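Search this site
Search

In praise of the dull failure

I have spent most of this month thinking about a gripper that thought it was closed when it was open, and I want to argue that it's the best thing to have happened to our folding work since we started. I mean that with real delight!

The work is simple enough to explain. People fold clothes on a bed with a hand-held gripper in each hand, the grippers record what the hands do, and later a robot arm learns from the recordings. At Hilomura we do the second half, the learning. The first half happens in ordinary bedrooms, with ordinary quilts and ordinary laundry.
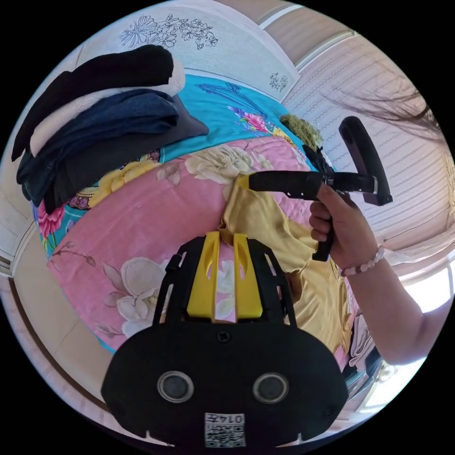 Yellow fabric against a flowery bed, both times.

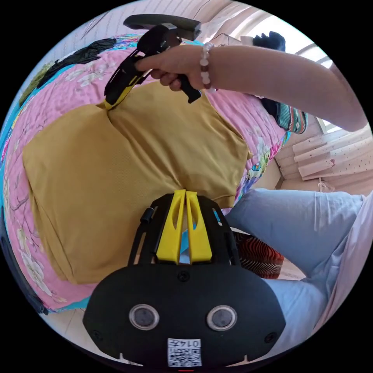

Verena Camenzind wrote to me after reading a draft of this to say that I was being far too cheerful. A fault which gives no warning is a safety matter, she said, and if the arm had been holding a hot iron and not a shirt I would be writing a very different essay. She would have stopped all the sessions the same afternoon and started again with new grippers.

She has a point, and I'll come back to the iron. First, what went wrong.

Each gripper works out how wide its fingers are by a small sensor in the body, and that sensor is set to zero before a session. Fingers shut, press, done. On one of our grippers the zero had slipped. The screw holding the sensor board had worked a little loose, and every time the gripper got a knock the reading crept. By the end of a long session it was out by 6 millimetres. If you are picking up a mug, 6 millimetres may not matter much, as the fingers simply squash against it. With the hem of a T-shirt it's everything. The recordings said "closed on the cloth" at moments when the fingers had plenty of daylight between them.

So the arm learned to do exactly that. It would come down beautifully over a sleeve, stop short of shutting, and lift away with nothing. Then it would carry its nothing across the table and lay it down with great care. We watched it fold thin air 20 times in a morning. On the next run it did something else: it pinched late, caught the table cover as well as the shirt, and pulled the whole lot towards itself, along with a tray of tools. The tray went over the edge and landed by Maxence Lemaire's foot. He was fine. He was also standing inside the taped line, as we all did by then, having decided somewhere along the way that a folding robot was a gentle sort of animal.

That is the bit I'd ask people to sit with. We had a rule about the line, a perfectly good one, and it wore away because the machine did soft things with soft objects. The same motors that lay down a sleeve can drag a tray. I knew this, and I still leaned in for a better look.

Now to my cheerfulness. Software people love a loud crash, with its error message and its line number, and I understand why. But most physical faults are the quiet sort. A screw backs out. A cable rubs. Grit gets into a hinge. They don't announce themselves, and we only learn to find them by being caught once or twice. Being caught by a shirt is a bargain. Every hour we spend on cloth at low speed is an hour in which the slow, creeping, boring faults can come out and show us their faces, and I would love to see far more written about them. Our field publishes its best folds. I'd happily read 100 pages of its worst ones.

What we changed is small. The zero is now checked at the start of each session, halfway through, and at the end, so 3 times in all, by closing the fingers on a metal gauge kept in the case. If the last reading doesn't match the first, that session is set aside until someone has looked at it. The screw gets thread lock. The arm has a lower limit on pulling force, which it should have had from the beginning, and the cloth cover has gone from the table. The taped line is now a low rail, and you have to unlatch it. Bernice Fiadzo wanted the rail tall enough to be a nuisance and she got her way. It is a tremendous nuisance - I bump my knee on it daily.

I don't agree with Verena about buying new grippers. New ones would have had the same screw in the same place, and we would have lost the chance to see how the fault grew. On the iron, though, I give in completely. Nothing hot, sharp or heavy goes near that arm until we've had a good long run of sessions where the first and last readings agree, and I don't yet know how long that run should be. If you work with hand-held grippers and have a figure you trust, I'd be very glad to have it, along with how you arrived at it.

The old recordings are another matter. Some can be rescued, as the drift is fairly steady between knocks and the finger cameras show when the tips really meet. We've begun going back through them by hand, starting with the trousers.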